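Urnton Community Theater: Stage and Backstage Walkthrough, December
Completed before the first dress rehearsal of Grirnidine

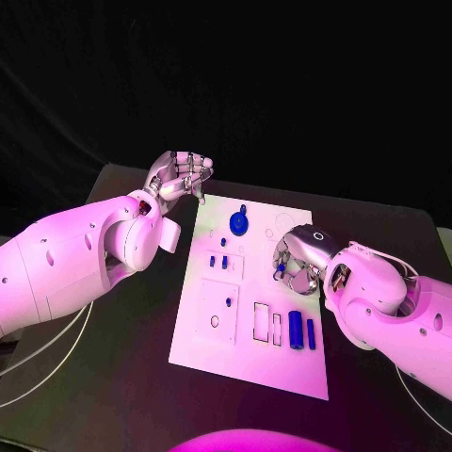
Great shape overall this year! Comments follow each item, and anything marked OPEN needs a second look before the public comes in.

1. Exit signs lit, both sides of house
OK. New bulbs stage left, and what a difference.

2. Aisles and rear doors clear
OK. Doors swing freely and latch by themselves.

3. Fire extinguishers charged and tagged
OK, 2 units. The backstage one finally has a proper hook.

4. Curtain flame treatment tag
OK. Tag is sewn into the bottom hem, legible.

5. Lighting cables taped down
OPEN. Lovely tidy work along the back wall, but the run by the prop table has lifted at one end. Retape.

6. Dimmer rack vents
OK. The Moser rack was vacuumed and runs much quieter. I love this thing.

7. Circuit load, stage right
OK. Tested at 2000 watts, breaker held.

8. Safety chains on hung lights
OPEN. One chain missing on the Jultness spot, front pipe. Spot stays unplugged until fitted.

9. Ladder feet and locks
OK. Both feet have fresh rubber.

10. Seats
Row F, seat 58: loose arm bolt tightened. Please try it before opening night.

Next check after the set comes down. Keys are back in the box office drawer.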